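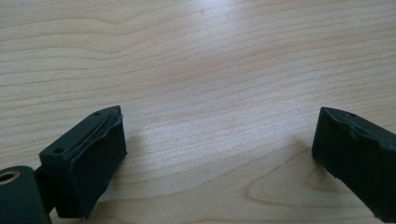
Fingers open over bare wood, nothing between them.

4. Recording your first batch

By now you've got the hand-held gripper charged and paired (section 3, if you skipped it, and I know some of you did). Time to record! I'm Afaf Masri, I wrote most of this guide, and I've done this part more often than any other, so I'll just tell you how I do it.

4.1 Before you press anything

1. Clear a stretch of table and wipe it down. Look for glare on the surface through the gripper's camera. A small bright patch is fine, but if it sits right where you'll be putting objects, move a lamp or turn the table a bit.

2. Squeeze the trigger all the way and let go, 2 times. The Mostano recorder uses this to learn your open and closed positions. Do it over bare table with nothing in between the fingers.

3. Check the grip strips on both fingers. A wavy, lifted edge like the ones in the picture is wear, and you'll want to write it in the session notes (field 14, "finger condition"). Press on the strip with your thumb. If it slides around, swap it before you record.

Note: Please don't switch to new strips halfway through a batch. I did this once and ended up with a folder where half the grasps looked like they came from another tool. Finish the batch or start it over.

4.2 Recording

4. Hold the gripper low over the table with the fingers open and wait for the beep. Every example starts from this pose.

5. Put your object down with your free hand, then take that hand well out of view.

6. Reach, close, lift, place, open. Go at the speed you'd use to hand somebody a full cup of coffee. Too slow is just as bad as too fast, because the model copies your pauses too (mine used to hover over everything, and I knew exactly who it got that from).

7. Bring the gripper back to the start pose and click the side button to save.

8. Move the object somewhere new and go again until you have 60 examples. Turn it, push it into the corners, put it where it's a little awkward to reach!

Caution: Don't drag the fingers across the table. It chews up the strips and scratches the finish.

Caution: Keep your other hand away from the fingers while they're closing. The pinch is stronger than you'd think.

4.3 If you fumble one

Drop the object? Keep recording, pick it up again, and tag the take "retry" when you save. Those are useful. Only delete a take if you bumped the camera or got error 451, meaning tracking was lost. After a 451, go back to step 2 before you carry on.

When the batch is done, leave the gripper switched on until the upload bar fills, then go to section 5 for sorting and labels.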